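Falo set-up guide, sect. 7 (floor pickup). Rev June 6, 2018, S. Farah

**Step 1. Position**
- Seat Falo on the floor facing the couch, legs straight out. Pillow by the feet, fringe toward the seat.
- Check cables are clear of the wrists. Loop them wide
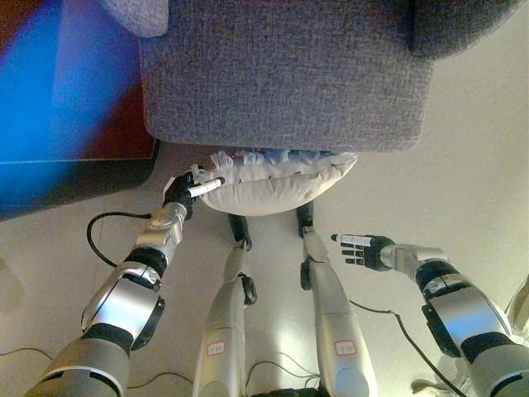
**Step 2. Reach**
- Set arm speed to 20. Left hand curled on its marker, right hand open.
- Bring left marker tip in to the side of the pillow. Slow.

CAUTION: move glass well away from the right arm befor you start. 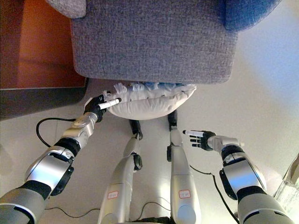 *Fig. 2: Left marker at the pillow, right hand open*

Error 999 = arm stalled. Power off, wait 2 minutes, redo Step 1.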